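Flestberg Picking Kit
Two-bin grasp recording station, from Stetden

Flestberg is our bench kit for collecting grasp examples, and we love how much it gets through in a day! You bring the arm and the objects. The kit brings the bin pair, the trigger box and the Stelmakh recorder, which saves every attempt, good or bad, with its camera view, gripper position and result.

Misses are kept on purpose (a learner needs plenty of them). Our longest unattended run so far logged 3,102 attempts, 1,664 of them successful lifts, and the whole lot went straight into training with no hand labelling.

What you get
Recorder licence, 8 seats
Starter list of 20 household and toy shapes to source locally
Mounting plate for the Aden overhead camera
Export to plain folders or a single archive

Mix your objects well. Long handles, smooth cylinders and wide flat rims all ask for different grips, and the odd ones are often the most fun to watch. 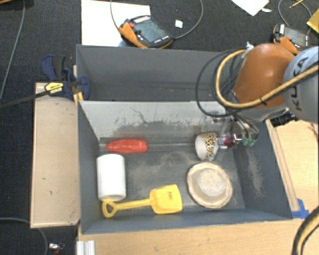

KUKA arm reaching into the front bin, with a yellow toy shovel, a mug and three other objects.

Spare bins and clamps are sold separately. Lead time is on the order form.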